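Open Day at the Nosico Sim Lab: Your Questions

I'm Renji Hosoda, and I'll be the person at the front waving people toward the coffee. We got a big pile of emails after the last open day in December, so I've pulled the ones that come up most and answered them the way I'd answer them if you caught me in the hallway (with a little less hand waving, maybe).

What will I see when I get there?

Mostly screens! We do our work in simulation, so the rooms the robot moves through are drawn by a computer, and the robot is too. You'll stand at a demo station and watch the view from just behind the gripper while the arm moves around a made-up house. We have three stations set up and you can hop between them whenever you like. The whole loop takes 20 minutes if you don't stop to chat, and everybody stops to chat.

So there's no real robot at all?

There's one, on the second floor. It's called Nomura (the arm, I mean, it's what we call it) and it runs for visitors at 11 and again at 2. Space up there is tight, so grab a sticker at the front desk if you want in.

Why does everything on the screen look so crooked?

My most asked question, by a mile. The view rides along with the wrist, so when the wrist rolls, the whole house rolls with it. A tabletop ends up slanting like a ski run and you get long streaks of wood grain going corner to corner. Your eyes get used to it after a few minutes. If they don't, ask whoever is at the station to switch you to the fixed room view, which stays level the whole time.

And yes, the shadows are chunky. Look at the edges and you'll see little stair steps. We keep the shadow detail low so things run fast, and I kind of like it, it reminds me of games I played as a kid.
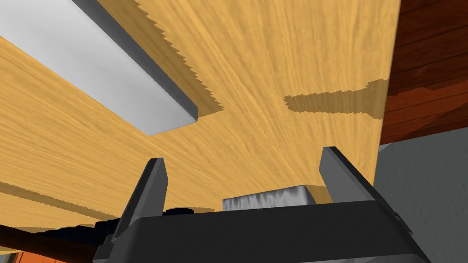 Can I drive it myself?

Please do! Station two is the hands-on one. You get a controller, one stick for the arm, one for the wrist, and a trigger to open and close the fingers. Kids usually pick it up faster than their parents. Last time visitors made 1,166 grab attempts over the day and 292 of them ended with something lifted, and I thought that was pretty great for people who'd never touched it before. The software keeps the count, so you can ask for your own score before you leave.

What's in the house?

Regular house stuff plus some odd stuff. There's a sink, cabinets with little silver knobs, a window with bright blue sky behind it, a dark red ball, a picture on the wall. The rooms come out of a tool we wrote called Stister, which pulls from a library of 1,623 objects and sets them out in a new way each time we ask. It has no taste whatsoever. I've gotten a bathtub full of lamps before, and one time a hallway with nothing in it except clocks.
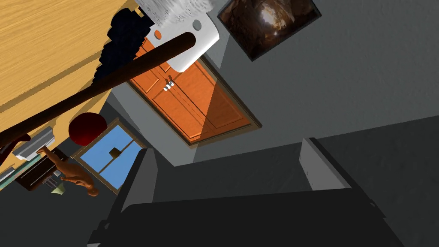 Gripper's-eye view of the sink and the orange cabinet doors, with the window over on the left.

If you want to see Stister build a room from scratch, ask at station three. You can pick the floor color and I'm told the purple one is cursed, but go ahead.

Is it OK for little kids?

Sure. The stations have step stools and there's nothing sharp or hot down there. Some kids (and some grown-ups, me included on a bad morning) feel a bit queasy with the rolling view, so take breaks. The second floor is for ages eight and up.

Does the robot ever mess up?

All the time, and I'd be sad if you came and didn't see it. It closes on thin air. It parks itself over an empty patch of floor and seems to think it over. We leave the mistakes in the demo on purpose, and if you catch a good one, tell me about it, I keep a list.
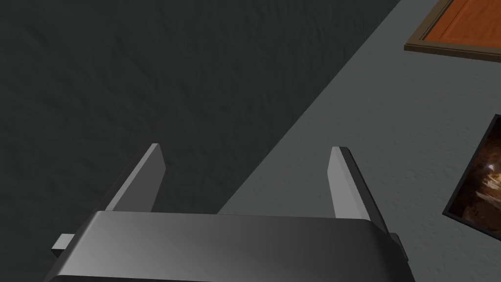 The list has gotten long enough that I've started reading from it at the closing talk, which is at 4 in the big room. It runs short and there are cookies.

Who pays for all this?

The lab is part of Nosico, and the open day gets a hand from our neighbors at Rarketti, who lend us the chairs and the good projector. It's free for you. No tickets, just walk in.

Can I take pictures?

Downstairs, go nuts. Upstairs, please ask first, and no flash near the arm because it confuses the real cameras.

Where do I park?

Behind the building, the lot with the green fence. It fills up by 10. After that try the side street, but read the signs, I've gotten two tickets there myself.

I have a question that isn't on this page.

Come find me, or write to the lab and put "open day" in the subject line so it lands in the right pile.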